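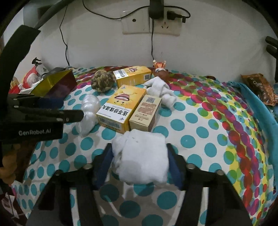

Sorting on the dotted bedspread: cotton, medicine boxes, small toys.

Skolum Home Sorting, report for May
To: Sunita Begay
From: Areti Tzavaras

The bedroom stage is in progress. We put the small items on the bed first and then divide them by type. Medicine boxes go to Otis Abernathy, who reads the dates and keeps a list. Soft toys and the rope ball will have their own bin.

Of the 2,000 dollars granted, we have used 500, mostly for bins and labels. The remaining sum is enough for the next 2 rooms. I ask for your approval to buy one more shelf for the hallway. Dwayne Achterberg will send the receipts separately.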